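3.2 Pale surfaces and the daylight problem

4 min read | 185 shares | 3 comments

Plain white surfaces turned out to be the most rewarding part of the Vinda study. We had expected the cluttered shelves to hold our attention, yet it was the bare, pale areas that kept drawing us back. People judge a room by them! Of the 229 householders who answered our June survey, 100 named a clear, light surface as the first thing they look for after tidying.
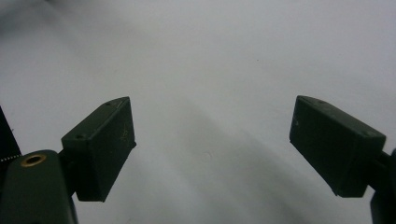 Figure 4a. Pale, nearly white background with a wide open gap at center.

A surface like this gives the eye very little to hold on to, and small changes in light become a pleasure to study. Postma's earlier notes on the Negi rooms treated white as one color. We found it far richer than that - gray, bluish and bright white can sit side by side on the same smooth finish, and soft shadows can pass for smudges at first glance.

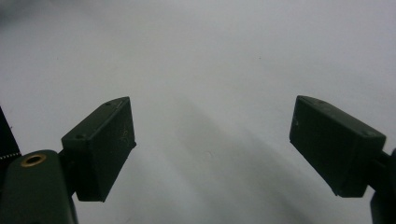 Figure 4b. Pale gray-white surface with soft diagonal shadow bands, brightest toward the upper center and right.

We therefore asked raters to mark shadow and dirt separately, a small change that made the scoring sheets much easier to read.

Comments (3)

Nusrat Talpur: Love the separate shadow mark. Did the raters get any training first?

Kristof Postma: Fair point about my Negi notes. I'd gladly rescore them.

hallway_reader: My white shelf looks dirty every afternoon, so I feel seen.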